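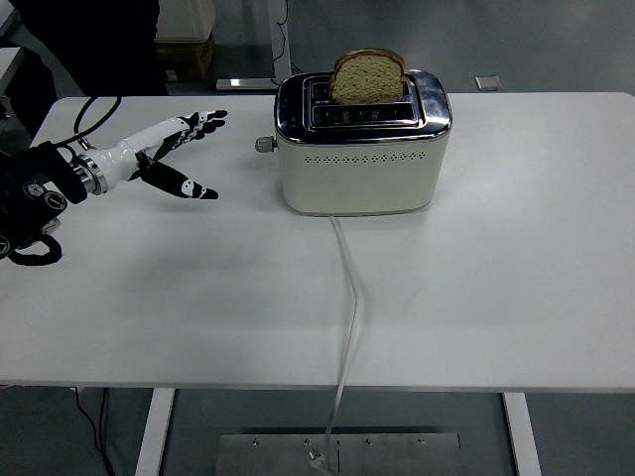
White table top, matt surface

Matt or gloss for a white work table?

unnur_j
2021-03-25
Hello all, I want to buy a white table for my sewing room and I must decide between matt and gloss. The shop in Mundholm has both from Brikitz, the same size, and the matt one is 40 more. I sew mostly in the evening under a strong lamp. Which one is easier to live with?

Mizanur W
Matt, without question. I had a gloss table for 4 years and the lamp was always shining back in my eyes. In the end I covered it with a cloth.

sioned_mostyn
I do not agree with Mizanur. Tailor's chalk and pencil come off gloss with one wipe. On my matt table the blue chalk stayed in the surface, and I have scrubbed it many times. Perhaps yours is a better quality than mine.

Mizanur W
It is possible. Do you use a cream cleaner? It can make a matt surface shiny in patches - mine is only cleaned with warm water and a little soap.

sioned_mostyn
Yes, cream. So maybe it is my own fault. I would still buy gloss and move the lamp.

perihan_t
Please ask the shop for a small sample first. Draw on it with your chalk and leave it for 7 days.

unnur_j
Thank you Perihan, I have asked for both samples. My lamp is fixed to the wall, so I cannot move it very much.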